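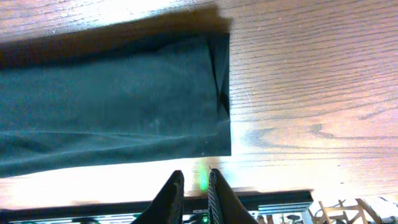

**tallow_fen** replied:

I would not record one more episode before you decide how the person is going to teach. You wrote that you changed between moving the arm by hand and driving it with the leader arm, in the same dataset. For cloth this is a bad mix. The two methods give different speeds, different pauses and a different way to come to the edge of the fabric. The policy has to learn two teachers at once.

---

**osk_lineworks** (thread starter) wrote:

Thank you, this is a fair point. I will give the numbers, because my first post was too short.

The task is folding one green cloth on a wooden table, with a wrist camera only. I have 297 episodes. Of these, 104 were made by hand guiding, when the arm was in gravity compensation and I held it behind the wrist. The rest were made with the leader arm from the Woltamero kit. My English is not perfect, so please ask if something is unclear.

The policy finds the cloth most of the time. Then it comes down beside the folded edge, closes on nothing, and lifts. Sometimes it repeats this until I stop it.

---

**pinchpoint** replied:

Closing on nothing next to a fold is very common. Two things to check.

1. Do you record the gripper command or the gripper position? With cloth the two are almost the same until the very end, and the end is the only part that matters.
2. How long do you wait between closing and lifting? If you are an experienced operator you wait almost zero, and the model sees no clear "I have it" moment.

I disagree a little with tallow_fen. Mixed teaching is not always bad. I had hand-guided data and remote data together in a cable task and it worked fine, after I resampled everything to the same rate.

---

**tallow_fen** replied:

A cable is not a cloth. With a cable you have one good place to grip and it looks the same every time. A folded cloth gives you a top layer, a bottom layer and a dark line between them, and the person decides with the fingers which layer to take. When you guide by hand you feel the table through the arm. With a leader arm that has no force feedback you feel nothing, so you learn to stop a little higher. Look at the height of the fingertips at the moment of closing, separately for the two groups. I expect two peaks.

---

**osk_lineworks** wrote:

I made the plot this evening. There are two peaks, and the difference between them is 6 mm. The hand-guided group is lower, as you said. The policy closes between them, which for this cloth is the worst height possible.

About the question from pinchpoint: I record the measured position, not the command. I did not know this was important.

---

**pinchpoint** replied:

Then record the command from now on. When the fingers are stopped by something, the command continues to close and the position does not. This difference is the only force information you have for free. If you train on position only, the arm learns to go exactly to the place where the fingers stopped, and then it squeezes with nothing.

And OK, I take back "fine" for your case. Six millimeters is a lot for fabric.

---

**mirrorbelt** replied:

Can I ask a different thing? Why do you have only the wrist view? When the fingers are low over the table, the camera sees a very small part of the cloth. The operator in the leader arm sessions was looking with his own eyes from the side, yes? Then he used information that the robot never gets. I would put the operator in front of a monitor with the wrist view and nothing else. It is slow and unpleasant in the beginning, but the demonstrations become honest.

---

**osk_lineworks** wrote:

Yes, I was looking directly at the table, from the side. I tried your idea today with a monitor. It is very difficult! I missed the edge again and again, in the same way as the policy does. So perhaps the policy was not so stupid.

The light is also a problem. In the afternoon the near part of the table becomes almost white in the camera, and the upper side of the cloth has a dark shadow. I could find the cloth on the monitor, but I could not judge the height over the wood.

---

**tallow_fen** replied:

Lock the exposure and close the curtain if there is one. But keep some episodes with the strong light, otherwise it will fail every sunny afternoon.

I do not agree with mirrorbelt that monitor only is the correct way. It makes the operator hesitate, and then hesitation is in the data too. I prefer to add a second fixed camera and let the person look normally. Somebody in our lab used the Dirnisance mount for this – it clamps to the table and stays where you put it.

---

**mirrorbelt** replied:

Hesitation can be cut out later. Information which was never in the observation cannot be put in later. A second camera is good if he has one, but the thread is about wrist only.

---

**hexley_b** replied:

I read the thread with interest because I have the opposite experience with hand guiding. On our Estex arm the hand of the teacher entered the wrist image in many episodes, and the model learned to wait for a hand. We discarded all of it, 452 episodes. Please check your hand-guided part for fingers or a sleeve. If you find them, replay the recorded trajectory without the person and record the images again.

With cloth the replay does not always work, of course. The fabric must start in the same position, and it never does exactly.

---

**osk_lineworks** wrote:

I checked. My hand is visible in some of them, mostly at the start, when I push the arm over the table. I can cut the start.

My plan now:

- leave the hand-guided group out of training, but keep the files
- record new episodes with the leader arm, gripper command included
- touch the table lightly before closing, always
- wait a short moment after closing, then lift slowly
- locked exposure, morning and afternoon

I would like to compare wrist monitor and direct view with the same number of episodes each. Then you can stop arguing, or argue with data.

---

**pinchpoint** replied:

Good plan. Touching the table first is the best item in it. Be careful that the arm is soft enough in the vertical direction, or you will scratch the wood and bend a finger. And vary the direction of the fold between episodes. If the folded edge is always on the same side, it will learn the table and ignore the cloth.

---

**hexley_b** replied:

Which software do you use for cutting? The Workneh viewer lets you trim the start of many episodes together, but it rewrites the timestamps, so make a copy first. I lost an afternoon with this.

---

**osk_lineworks** wrote:

I use my own script, it is ugly but the timestamps survive. I start the new recordings tomorrow morning and will post the height plot for both groups when I have it.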